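Sorting the catch-all basket before the move

hornilo_kate
April 11, 2022
Hi all! We're leaving Bostden for a smaller place, and I've reached the stage where every room has a basket of odds and ends that belongs nowhere. Do you sort first, or bag it all up and face it at the other end?

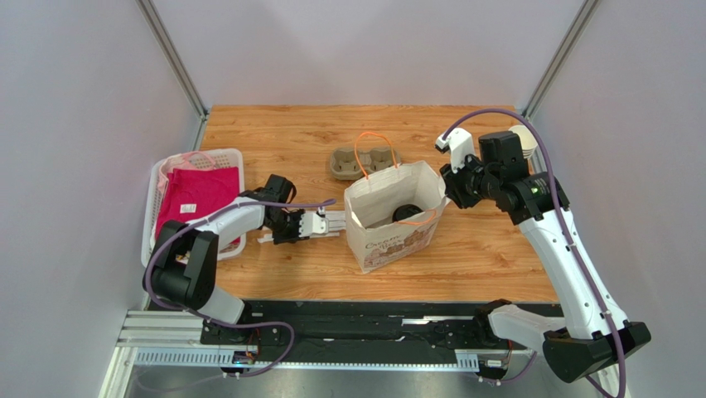

Laundry is my weak spot, I'll admit, and I tend to toss clean things wherever there's room. The white plastic basket has ended up with a crimson-pink piece on top and something paler pink behind it, and I can't decide if it should travel full or get emptied first.

Octavio Agudelo
Travel full, please! I've moved 3 times and a basket with soft things in it is already a packed box — just throw a towel over the top and carry it out.

bancombe_lou
Have to disagree with Octavio, much as I like his posts. I carried a full one down the stairs last December and left a trail of socks behind me. Bag the clothes and stack the baskets.

hornilo_kate
Ha, poor socks! Okay, next puzzle, the kitchen bits.

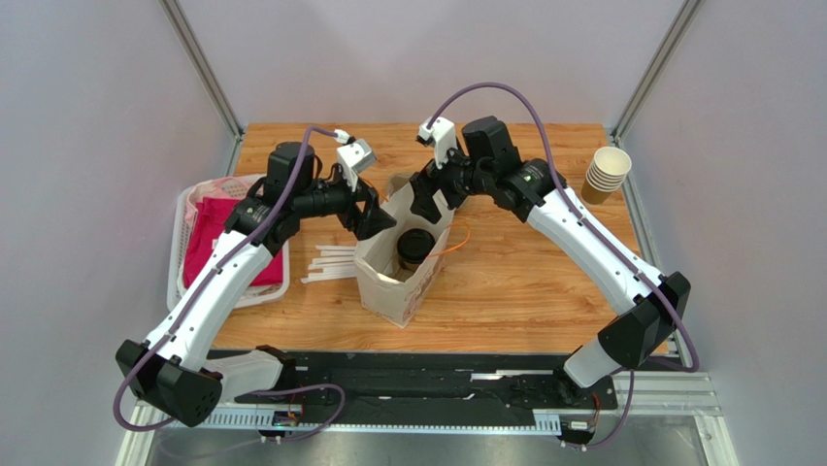
Paper bags are what I have plenty of, so I've been using them for anything light. There's a takeaway cup with a black lid in the brown one, and I still have the white straws beside it to find a home for. Same bag, or is that asking for trouble?

bancombe_lou
Same bag is fine for straws, but put a rubber band around them first. I'd let the cup go, dear.

Octavio Agudelo
Keep the cup! Stand the straws up in it and you've saved yourself the rubber band.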